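Ticket 173: Arm stops mid-pick during visitor demo
Site: Vasturau, ground floor
Opened by: Unathi Tshabalala
Opened: 8 Oct 2026
Priority: High (there were visitors)

Symptom
Picked fine all morning with no audience. The Backlund party came in, stood behind the tape, and the arm stopped over the bin with a joint 4 following error. Cleared it, restarted, got one pick, then the same error. I filled the gap by talking about safety standards. More than 40 people now know a great deal about safety standards.

Tried so far
Power cycle. No change.
Rolled back to the September config. No change, except that the greeting on the screen now welcomes last month's guests.
Cut speed to 48 percent. Ran 11 picks, then faulted during a question about reliability.
Reseated the joint 4 connector at the controller end. Too early to say.

Notes
Fault only shows on long reaches to the right-hand end of the bin, which is where everything ends up once people have been allowed to choose the objects. The Edo log has a torque spike just before each stop. I suspect cable drag but would like to be told otherwise.

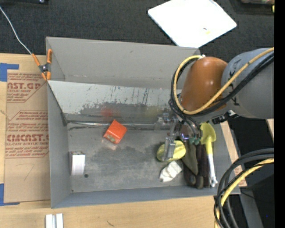
Eilif Nordin: Not going to tell you otherwise. Check the slack at full reach before you touch any gains. Pladex had the same error at their open day and fixed it by moving one cable tie. Also, please put the greeting back.

Status: waiting on site. Next tour is after lunch, at 48 percent, with a shorter talk.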